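Small States and Big Neighbours
Session 3: Why sign a treaty with someone stronger than you?

Welcome back! Last time we got as far as the idea that states behave differently once they expect to meet each other again. Today we take that idea somewhere I find really exciting, the point where a weak state and a strong one sit down and write something on paper that both of them mean to keep.

Start with the puzzle. If the strong party can take what it wants, why would it bother to promise anything? And if the weak party knows the promise can be broken, why would it give up something in return? Older textbooks answer with one word, fear, and move on. I think there is far more going on, and the Skarnville case shows it beautifully.

Skarnville is our teaching case, so please read the packet before the seminar. In short: a river port of modest size, hemmed in by two larger powers, Hamel upstream and Trusard on the coast. In 1473 the port signed the Flirkus Accord with Hamel, giving it free passage for grain in exchange for a promise to keep soldiers out of the walls. The term was 15 years. It was renewed early, at Hamel's own request, which is the bit I want you to chew on.

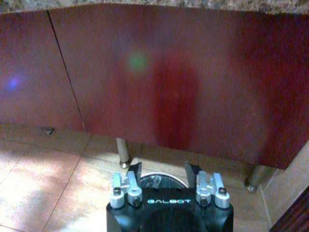
Reading time: 18 minutes (packet, part two)

Look first at what Hamel gained. A garrison costs money every month, and an unhappy port is a slow port. Grain that moved under the accord moved quickly, and merchants on both sides planned their year by it. Breaking the deal would have meant paying for by force what was already coming in for nothing.

Then look at Trusard, which signed nothing at all and still shaped every line of the text. Article 3 lets Skarnville "seek other friends" if passage is abused. Everyone at the table knew which friend was meant! A third party can stiffen a promise just by being near, and you will see this again when we reach buffer states and, later, regional trade blocs.

A word of caution: the packet gives us the view from the council chamber. Dock workers and upstream farmers barely appear, so be careful with sentences that begin "Skarnville wanted".

For Tuesday: read Articles 1 to 6 and write one page on whether the accord would have held without Trusard. Bring it on paper, please.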